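**Riltberg table** is a style of long communal dining table associated with the hill town of Riltberg, where it has been the main piece of furniture, and the main source of argument, for as long as there have been records of either. The parish book for 1241 mentions a dispute over who should sit nearest the door. It was not settled.

## Form

A traditional Riltberg table seats 16, or 13 if the miller's family is coming. The top is wiped with linseed oil every January and is expected to show its grain. Visitors tend to admire the grain. Residents tend to look for the spot where somebody's uncle carved his initials.
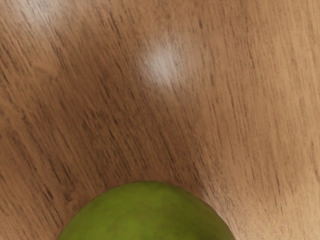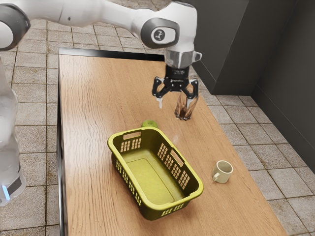
*Wooden tabletops, with a green fruit (first) and a glass of dark brown liquid (second).*

## Customs

Seating follows age, except on Monday, when it follows whoever arrives first. Bread goes to the left. Elbows are allowed after the soup. The historian Kosmas Moschos, whose study *Flanon* remains the only book on the subject, recorded 2 separate rules for passing salt and noted that they contradict each other.

## Spread

Joiners carried the style down the valley to Wirik, where the tables were made shorter to fit the houses. Riltberg has never accepted these as tables. The Tzavaras workshop in Wirik sells them as "Riltberg pattern," a phrase that still comes up at town meetings.

## See also

- Bench
- Trestle table
- Wirik stool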